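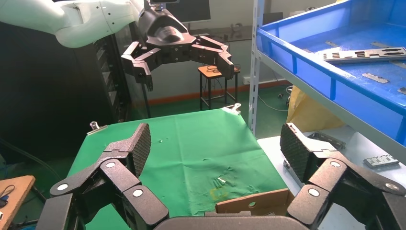 Match-day ground inspection, Plisard Park, December 2025
Inspected by: Zihan Lu
Countersigned by: Uwe Kohlhase, ground safety officer
Status codes: P = pass, C = pass with comment, F = fail, re-inspect before turnstiles open

## 1. Pitch and surrounds

- [x] Surface free of debris, divots replaced: **P**
- [x] Frost covers off and stored clear of the touchline: **C**. Covers are stacked behind the north goal and tied down. The stack sits too close to the photographers' bench. Move it to the tunnel side before warm-up.
- [x] Goal frames anchored, net pegs flush: **P**
- [ ] Corner flags, spring bases seated: **F**. Northeast base does not return to upright. Spare in the groundskeeping store does not fit the socket. Order the Tateo pattern, not the older one.
- [x] Perimeter boards, no exposed edges or loose fixings: **C**. 2 boards on the east side had clips missing. Clips replaced during inspection. Cable ties removed.
- [x] Run-off area clear of hoses and sprinkler heads: **P**

## 2. Dmytriv Stand (seated, capacity 400)

- [x] Aisles and stairways clear: **P**
- [x] Nosings visible and intact: **C**. Yellow paint worn on the lower flight. Acceptable for this fixture. Repaint by March.
- [x] Seats secure: **C**. Row F, seat 3: back panel cracked, seat taped off and the ticket office told. Remaining rows checked by hand.
- [x] Handrails, push test: **P**
- [x] Roof sheeting and gutters, visual only: **P**. Wind reading was low at the time. Repeat if the forecast changes.

## 3. North terrace (standing, capacity 235)

- [x] Crush barriers, no movement or fresh corrosion: **C**. Surface rust at the foot of the end barrier, same extent as the last report. No section loss on scraping.
- [x] Drainage channel covers in place: **P**
- [ ] Exit gate opens fully outward: **F**. Drop bolt catches on the concrete when the gate is past halfway. The bolt can be freed by lifting, but a steward should not have to know that. Grind the concrete back or shorten the bolt.
- [x] Segregation line to home end: **P**

## 4. Lighting and power

- [x] Floodlights, all heads lit after warm-up period: **P**
- [x] Emergency lighting, battery test: **C**. Unit above the Sorkero Lounge stairs was dim at the end of the test. Battery swapped, retest passed.
- [x] Generator fuel level and auto-start: **P**
- [x] PA audible in all sections: **C**. Clear in the stand. Weak at the far end of the terrace with the burger van running. Raise the terrace zone by one step on the amplifier.

## 5. Medical and fire

- [x] First aid room stocked, bed and sink usable: **P**
- [x] Defibrillator, status light green, pads in date: **P**
- [x] Ambulance route from main road unobstructed: **C**. Away team bus used this bay at the last home game. Cones are out. Gate steward to hold the bay from opening time.
- [x] Extinguishers tagged and charged: **P**

## 6. Re-inspection

| Item | Action | Result |
|---|---|---|
| Corner flag, northeast | Base borrowed from training pitch | P, temporary |
| Terrace exit gate | Bolt shortened, opened and closed 3 times | P |

Countersign note (U.K.): Terrace gate accepted. Corner flag base to go back to the training pitch after the final whistle, and the replacement to be fitted before the next home fixture. I want the bus bay moved onto the stewards' briefing sheet permanently. Photographers' bench comment still open at time of signing. Lu to confirm by radio.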